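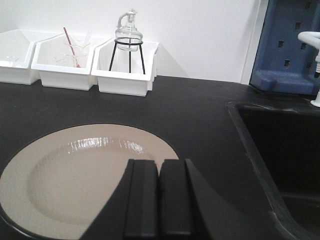 Transparent object perception is the part of robot software that finds, outlines and measures objects made of glass or clear plastic, so that a planner can decide how to approach and hold them. It is treated as a separate problem from general object detection for two reasons. The color of a clear object is largely borrowed from whatever lies behind it, and many depth cameras return missing or false distances where light passes through the object or bounces off it. A laboratory bench brings both difficulties together. Two clear beakers standing one behind the other in a white plastic bin offer little more than faint outlines and reflections, while a red-and-white stirring rod leaning in the same bin is easy to separate by color. A glass alcohol lamp held in the ring of a black tripod stand is an intermediate case, as the stand gives the software a dark, opaque structure from which the position of the lamp can be estimated.

Background

Early robot cells for handling glassware avoided the problem by fixing the position of every item. Racks, trays and locating pins placed each vessel at a known point, and the control program moved to stored positions without using a camera. This approach remains common where the same vessels are handled in the same order every day. It is poorly suited to shared benches, where containers are moved between tasks and items are put away at different angles.

Interest in camera-based methods grew as learned image segmentation became practical on ordinary workshop computers. A segmentation network can be trained to mark the pixels that belong to a glass object even when the depth reading at those pixels is unusable. The remaining steps, which include recovering shape, estimating pose and choosing a grasp, are then carried out on the marked region.

Sources of error

Errors in the perception of clear objects fall into several groups. Missing depth occurs when the sensor receives no usable return and leaves a hole in the depth map. False depth occurs when the sensor measures the surface behind the glass and reports it as the glass itself. The second kind is usually considered more serious, as the resulting map looks complete and gives the planner no warning.

Low contrast is a further source of error. Clear glass in front of a pale wall or inside a white container has weak edges, and soft shading on the container may be stronger than the edge of the vessel. Glossy surfaces cause a related problem. A glazed plate can reflect a bright, uneven band of light that a network trained on limited data may mark as a separate object. The shadow of the gripper can also divide one surface into a light part and a dark part, and the boundary between them may be mistaken for a physical edge.

Overlap between clear objects is difficult for most methods. When one beaker is viewed through another, the outlines of both are present in the same part of the image. Software that assigns each pixel to a single object must choose between them, and the choice may change from one image to the next.

Methods

Depth completion is the most widely used method. The software removes unreliable depth values inside the region marked as glass and fills the gap using the surrounding surfaces, the detected outline and an estimate of surface direction. The result is a full depth map that can be passed to an ordinary grasp planner without changes to that planner.

Model fitting takes a different approach. Where the types of vessel are known in advance, the outline of each candidate model is projected into the image and adjusted until it agrees with the observed edges. Fitting is accurate for standard beakers and flasks. It is less reliable for items with caps, spouts or handles, which may be turned in any direction.

Multiple-view methods use a camera carried on the robot's wrist. The arm moves through a short series of positions and the software compares the images. Reflections shift across a glass surface as the camera moves, while true edges remain consistent with a single shape. These methods take longer than a single image, and they require that the position of the camera relative to the gripper be calibrated with care.

The Standell pipeline

Standell is a software package for perception and grasp planning on laboratory benches. Its first public release was dated May 2020. The package combines segmentation, depth completion and a short multiple-view check in one sequence, and it reports a confidence value for each vessel it finds. Objects below a set value are excluded from grasping but are kept in the collision map, so that the arm continues to avoid them.

The segmentation network supplied with the package was trained on 4000 rendered images and 1522 photographs of real benches. The rendered images were used to provide exact outlines, which are slow to draw by hand for clear objects. The photographs were used to adjust the network to the lighting, clutter and surface wear found in working rooms. An update issued the following November added a class for thin rods and changed the treatment of overlapping vessels, allowing one pixel to belong to as many as two objects.

Labeling is carried out with a companion tool named Prantl. The tool displays the camera image beside the depth map and lets the operator mark an outline in one view while checking it in the other. Labels are stored with the arm position at which each image was taken, and an outline drawn in one image can be carried over to other views of the same arrangement.

Planning and control

The output of perception is passed to a planner that must allow for uncertainty. Grasp candidates for clear vessels are commonly given a wider margin than those for opaque objects, and approaches from above are preferred when a vessel stands inside an open bin. The walls of the bin limit the space available to the fingers, and a vessel close to the front rim may permit fewer approaches than its shape would suggest.

Fixed features of the bench are normally entered in the map by hand. These include the sink basin, the curved spout of a gooseneck faucet and any drying rack mounted on the wall. A dark basin set in a dark countertop is often poorly measured by cameras, and a planner that treats it as a flat surface may try to set a vessel down over the opening.

During the final approach, control usually passes from the planned path to a slower, guarded motion. The fingers close until a force or motor current limit is reached, and the width at which they stop is compared with the expected width of the vessel. A mismatch causes the grasp to be released and the object to be located again.

Evaluation

Segmentation is measured by the overlap between predicted and labeled regions, and depth completion by the distance error within them. Neither measure predicts grasp success fully. A small error at the rim of a beaker may prevent a grasp, while a larger error near its base may have no effect. The Justcombe test set therefore records the location of each error on the vessel and scores the rim, body and base separately.

See also

Depth completion
Flundano (simulation software)
Grasp planning
Hand-eye calibration
Image segmentation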